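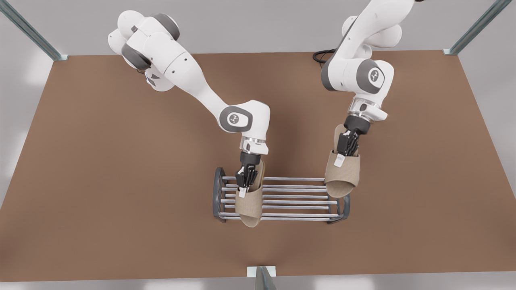 Two-arm cell, pre-purchase safety checklist
Site: Kastside
Checked by: Si-eun Yang, with Ye-ji Won
22 September 2022

1. Table big enough for both arms – OK
Plenty of room at this size. I'd happily order the same top again.

2. Gripper fingers, spare tips – ORDER
The white tips will wear first. Budget 230 for a starter pack, and please don't trim it!

3. Cables clear of both arms – FIX
Coiled cable on the far edge, behind the left arm. Add clips and a tray to the quote.

4. Frame posts outside the reach of the elbows – CHECK
Sirnutov is sending the reach drawing. Hold the deposit until we have it.

5. Shoe rack fixed to table – OPEN
Ju-won wants two small clamps. Cheap, and the slippers job would be so much easier to repeat (I'm really looking forward to this one).

6. Emergency stop within reach of the operator – ORDER
Two buttons, one per side. Gonov quoted 589 for the pair with wiring.

7. Guarding – OPEN
Light curtain or fence? Hae-won prefers the curtain and so do I – loading is far quicker. Allow 900 either way.

8. Training – PLAN
Places for 6 people in December. Everyone has asked to go, which is great to see.

Recheck items 3, 4, 5 and 7 before the order is signed.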